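Home | Jobs | Events | Contact

12th February
By Malte Steinbach

Kitchen helper wanted, Clolla lunch club. 35 hours over the month, mostly mornings. Washing up, reheating, laying tables. No experience needed, we'll show you teh ropes.

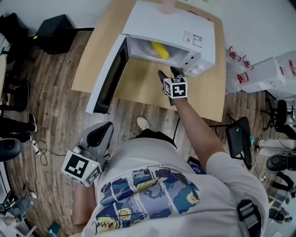 White microwave, door open.

Must be OK on your feet and with stairs, 2 flights. Lunch included. Pay monthly, bus fare on top. Start as soon as you can realy.

Interested? Short note to Adoración Carrasco at the Collado office, name and phone number. No CVs please.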